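Ticket 37: tower won't start, beeps at me
Opened by Chelsea Goodall, Tuesday. Status: open

Three long beeps, then sulking. Side panel off, case laid flat.
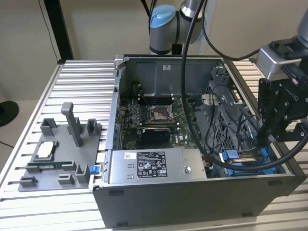

Socket open, graphics card still in.

Reseated the memory at 10.15. Four beeps now, so we're talking.
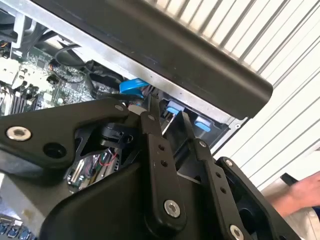
Bare metal under the long black bezel.

Dusted the drive bay. The beeps don't care.

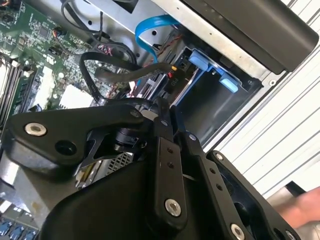
Weltdale Repairs Desk

Next: try the spare stick from bin 21.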